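March 17, 2024

Spent most of the day on the password problem. I had put it off since the old laptop started refusing to open the Rudora vault, and this morning it refused again, so I made coffee and sat down with it.

The error was the same one as before: "Your vault could not be synced. Sign in again." I signed in again. It took the password, sent the code to my phone, took the code, and went back to the same message. I did this four times, which was three too many. After the last one it locked me out for half an hour.

While I waited I wrote down every account I could remember on a legal pad. Bank, electric company, the library, two email addresses, the pharmacy, the Esasley account where the photo backups go, the tax site. I thought I had maybe 50 logins altogether. When the phone app finally opened, it said 284. Most are shops where I bought one thing years ago.

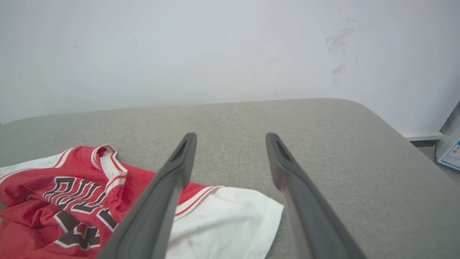

What happens to the saved passwords if the laptop can't sync?

They stay in the online copy, and any other device that is still signed in can read them and export them. Only changes made on the laptop after its last good sync are at risk.

I got that from the Rudora help pages, after reading a lot of other things that didn't apply. The last good sync on the laptop was in the corner of the settings window, in gray type, and it was 73 days old. So anything I had saved on the laptop in that time was on the laptop and nowhere else. I went through my email looking for "welcome" and "confirm your address" messages from the same stretch and found 6 accounts. Three I don't need. The other three I reset by hand, which took until lunch. The Brurnmont Credit Union one was the worst. Their reset link opens in a new tab, and the new tab says the session has expired, unless you copy the link and paste it into the tab you already had open. I wrote that on the legal pad too.

After lunch I exported the vault from the phone. The file comes out as plain text, every password readable, so I moved it to the thumb drive and deleted it from the phone, then emptied the deleted items folder. I checked twice. I didn't email it to myself, although that would have been quicker.

Then I removed Rudora from the laptop completely and restarted. The uninstaller leaves a folder behind in the user directory. I had read that the old folder is what causes the sign-in loop on some machines, so I renamed it, put "old" on the end, and installed the program again. It asked for the password, asked for the code, and opened. The whole list came up on the first try. I sat there and scrolled through it for a while.

I left the renamed folder where it is for now. If nothing goes wrong by April I'll delete it.
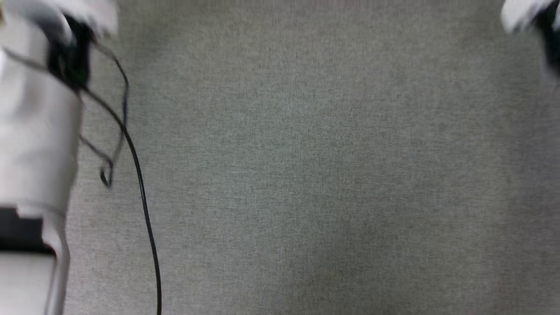

With the list open I started clearing out. I sorted by date last used and worked from the bottom. A closed store doesn't need a password, so those went first, and then the forums. There is a button to check for reused passwords and I pressed it, knowing roughly what it would say. I had used the same one, with a different number at the end, for years. The email accounts already had good ones. The electric company did not, and neither did the pharmacy. I changed both.

By five I had gotten the list down to nearly 200. I stopped there. My eyes were tired and I had started deleting things without reading the names properly. I caught myself about to remove the Huenchumán login, the one for the hosting bill, and that would have been a bad evening.

Two-step codes are turned on now for both emails, the bank, and Esasley. The backup codes are printed and in the envelope with the car title. I wrote the date on the envelope. The thumb drive is in there too, though I need to decide whether I want that file sitting around in plain text. Probably I'll put a password on the drive itself, but I haven't looked up how.

Still to do: the tablet, which hasn't been updated in a long time and may have the same trouble. Ask the library if the card number can be changed. Cancel the trial on the second backup service before it charges me. The legal pad pages need to go through the shredder, except the one with the credit union steps on it.

Leftover soup for supper. Bed early.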